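The Dokitz Automation Lab has completed its equipment plan for the coming budget year. A short thread on what we intend to buy, what we will defer, and why.

1/ Our largest request is a second two-arm station. The present one is booked from morning to evening, and teams now wait up to 2 months for a place on the schedule. Work on bagging and tray handling accounts for most of that demand.

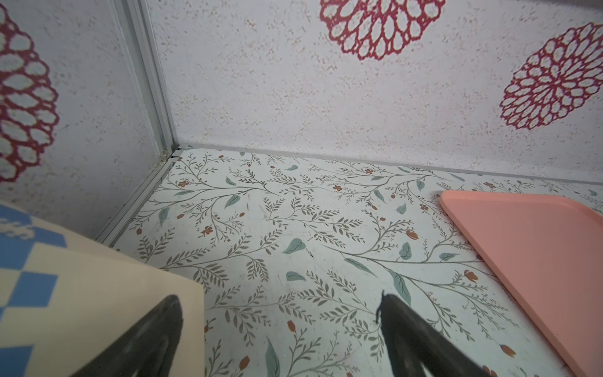
Open gripper beside the pink tray, inside the enclosure.

2/ Fingers come next. We have set aside funds for 169 spare pairs, to be shared among all stations. Karel and Itetti both submitted quotes. We selected Itetti on delivery time; the prices were close.

3/ Floor mats and wall panels will be bought by the roll. Printed surfaces remain our standard, and each group should state its preferred pattern on the order form before the end of February.

4/ Small goods are often left out of budgets. Bags, trays, markers, plush toys and baked items all wear out or go stale, and they belong on a line of their own.
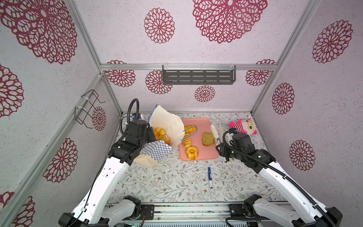

5/ We have therefore fixed that line at 400 dollars per station per month, up from 300. Unspent amounts will not carry over.

6/ The Pappas mobile base is deferred. The review found no project ready to use it this year, and the floor space is needed for the second station.

7/ Questions on the plan should be sent to Aliki Rallis, Equipment Planning, by noon on the last working day of the month.

Recent posts
Station booking rules, revised
How to request spare fingers
Notes on cable wear and replacement
Itetti and Karel quotes: terms compared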